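Wallora Packing Shed: Pre-Season Walk-Through
Carrots, beets and parsnips
Checked by Wiremu Kingi. Comments by Wiremu Kingi unless marked PS (Pichit Somboon, shed lead).
Month: April
Start: 6:40 a.m.

Marks used: OK, FIX (can run, repair before next check), STOP (do not run until cleared), N/A.

1. Receiving dock

1.1 Dock plate sits flat, no rocking: OK
1.2 Wheel chocks at both bays: FIX
Bay 2 has one chock. The other one is holding the cooler door open. Buy a proper door stop and put the chock back.
1.3 Bin tags readable, with field and harvest day: OK
1.4 No field soil built up under the tipper: FIX
Packed mud on the left side, deep enough to cover the bolt heads. Scrape and hose. PS: done same day, will add to the Sunday clean.
1.5 Damaged bins pulled and marked: OK
Yard book shows 1,469 bins in use and 189 set aside for repair. The repair stack was four high when I got there. Three high is the limit for cracked bins. Restacked while I watched.

2. Wash line

2.1 Guards in place on the barrel washer: STOP
Rear chain guard is missing two of its four bolts and swings out if you lean on it. Line tagged and power locked off at 7:15. PS: new bolts in by 9:30. Wiremu pulled on it and took the tag off.
2.2 Emergency stop works from both ends: OK
Both tested with the belt moving. The head end button is stiff but it trips.
2.3 Wash water changed and logged: FIX
Log is filled in for the morning change only. The afternoon line has been left blank on several pages. If the water was changed, write it down. If it wasn't, write that down too.
2.4 Sanitizer test strips in date: OK
2.5 Floor drains clear, grates seated: FIX
Drain by the topper is full of carrot tops again. Water was standing out past the yellow line. Somebody is pushing the tops in with the squeegee. Use the shovel and the green bin.
2.6 Hoses off the floor when not in use: OK

3. People on the line

3.1 Hand sinks stocked with soap and paper towels: OK
3.2 Hairnets and beard nets at the door: OK
Down to the last box of beard nets. Order placed with Ait Ali Supply.
3.3 Footwear closed and non-slip: OK
3.4 No rings, watches or bracelets past the red line: FIX
One watch. Talked to the person, watch went in the locker. Plain bands are still allowed under a glove.
3.5 Clothing fits close at the wrist: FIX
We get this every spring while the shed is still cold in the morning. A knit top under the smock is fine. The sleeve has to end inside the smock cuff, and the smock cuff has to be snapped. Two people on the sorting table had sleeves pulled down over their gloves. Wool and fleece shed fibers onto wet carrots and the sorters downstream can't see them.

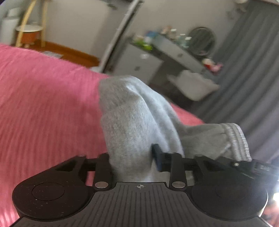 Gray knit with a ribbed hem.

Knits, hoodies and scarves that won't go under a smock stay in the locker room. PS: I have put a rack next to the lockers so people have a place to hang things. Smocks only on the hooks by the line, please.

3.6 New hires shown the lockout steps before first shift: OK
Signed sheets seen for all the new people. One was signed in pencil. Redo in pen.

4. Sorting and trimming

4.1 Knives counted out and counted in: OK
Count matched at the start of the shift and at first break.
4.2 Knife handles sound, no tape: FIX
One handle wrapped in blue tape. Thrown out. Tape is never a repair on a trimming knife.
4.3 Light over the table bright enough to see cracks and rot: FIX
Third tube flickers. Same comment as last fall.
4.4 Light covers unbroken: OK
4.5 Reject chute clear: OK
4.6 Metal detector test pieces passed: OK
The Doltik unit caught all of them, run through the middle and down both sides of the belt. It was slow to restart after the second reject. Not a safety item but worth a call.

5. Bagging and storage

5.1 Bagger jaw cover closed during running: OK
5.2 Scale check weight on hand: OK
5.3 Film rolls stored off the floor: FIX
One pallet of printed film is on bare concrete next to the wash wall. The bottom rolls are damp. Move it to the dry side and pull the bottom layer.
5.4 Bag labels match the product: OK
5.5 Cooler at set temperature, log current: OK
5.6 Cooler door opens from inside: OK
Tested with me inside and Pichit outside. The release knob glows but only faintly. Replace at next service.
5.7 Aisles clear and stacks steady: FIX
Two pallets of beets from Virnach parked across the exit aisle. Moved. The driver left them there because row C was full. Row C was full of empty crates.

6. General

6.1 Extinguishers charged and reachable: OK
6.2 First aid box complete: FIX
No blue bandages left in the medium size. The spare burn gel is out of date.
6.3 Forklift daily sheets filled in: OK
Hour meter reads 1,992. Oil change is due at 2,000, so book it this week.
6.4 Mouse stations numbered and checked: OK
6.5 Exit signs lit: OK
6.6 Chemical cabinet locked, sheets in the folder: FIX
Locked, but the key was in the lock. PS: key now kept in the office.

Follow-up

Pichit Somboon has the FIX list and will initial each line as it is closed. Items 2.3, 3.5 and 4.3 were also on the last list, so I will look at those first when I come back. Item 2.1 gets a second look after a full day of running, with the guard off and the power locked out, to see whether the bracket behind it is cracked.

Finish: 10:50 a.m.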